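Suturing practice moves to the second floor

The skills lab on the second floor is open again after the spring refit, and the first thing back on the schedule is suturing. Bookings for May are being taken now through the Larovora page, and there are still places in the late afternoon sessions.

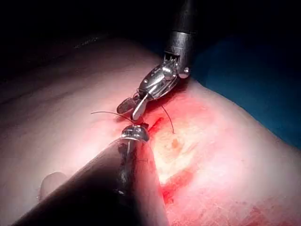

What the sessions cover

Each session lasts two hours and deals with one thing: handling fine suture with instruments, from picking up the strand to a finished knot. The first half hour goes to thread management. Most of the trouble people had last year came from tails left too long or too short, and from strands crossing where they shouldn't. A dark strand is easy to follow while it lies on pale tissue, and harder to follow once it reaches a reddened patch or drops under the jaws. Trainees will be asked to say out loud where both ends are before starting a throw.

The rest of the time is for knots. Luzius Sutter, who runs the lab, wants everyone to work slowly at first. "Hold the strand with the flat of the jaw and don't pull until you know what you're pulling on," he said. "Speed can wait until the third or fourth session."

Grip is the other point he plans to spend time on. A ridged jaw holds well but can fray fine suture if it is closed hard on the same spot again and again. Any length that has been gripped repeatedly should be left out of the knot. Fraying is easy to miss on a screen, so there will be a bench magnifier at each station for checking practice pieces afterward.

Who can book

Sessions are open to residents in their second year and up, and to operating room nurses who assist with instrument changes. Groups are limited to 8. If you have not used the lab before, complete the Eltik safety module first and bring the confirmation with you. It takes nearly an hour, so please don't leave it for the same afternoon.

Supplies

Rosimeire Rezende has taken over ordering. The lab now has 3000 practice sutures in stock, kept in the Plerkska cabinet by the door and sorted by size. Take what you need for your session and sign the sheet. Opened packets go in the tray on the lower shelf – they are fine for knot boards and should be used up first. Needles go in the sharps container at your own station, including any that are bent or broken.

Questions about bookings or supplies can go to Rosimeire at extension 2204. The lab is locked at 6 p.m., and stations should be cleared by then.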